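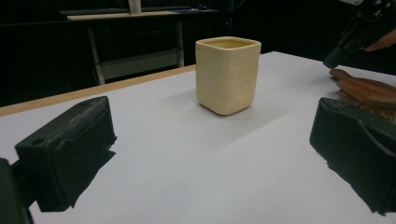
Rodix finger pad and bushing kit - six months in

I bought the Rodix kit in February for our hand-held grippers, and I've now used it enough to have opinions. We run 2 of them at a bench where the day's work is picking up kitchen bits: cups, brushes, spatulas, whatever's in the tub. It's gentle work but there's a lot of it, and pads and pivots are what go first.

The kit is a set of finger pads, a bag of brass bushings, a little press tool and a card with the torque settings. It cost me $31 more than the Prorico one I'd been buying, which stung a bit, but the Prorico kit has no press tool and I was sick of squashing bushings crooked in the vice.

Setup first. Fit the bushings before you touch the pads, then work the linkage open and closed by hand with no springs on. If one side drags, pull that bushing and clean out the hole - mine had a whisker of plastic left in it. First go took me 26 minutes a gripper and I'm a lot quicker now. Then close the jaws on something plain with a round neck. I like a wooden spatula, because if the pads aren't meeting it square you'll feel the paddle twist as soon as you give it a nudge.

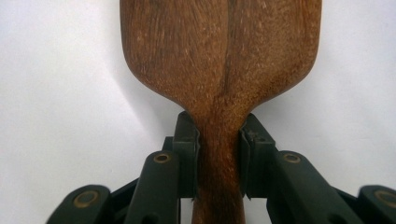

Pads have been good. I swap them at 3,000 closes, earlier if the faces have gone shiny, and I wipe them at the end of every shift with a damp cloth. Don't use the citrus cleaner! I did that to an older Prorico set and they went gummy by the weekend.

My grumbles: the screws are a size nobody else uses, so guard the driver with your life, and the torque card is printed in a grey you can hardly read. The bag isn't resealable either. I keep my spare bushings in a jam jar now.

I ordered through Ambaye and it turned up in good shape, though the tracking never moved off "packed". Four stars from me. I'd buy it again, and I've already got a second one in the drawer.

Posted 11 August 2025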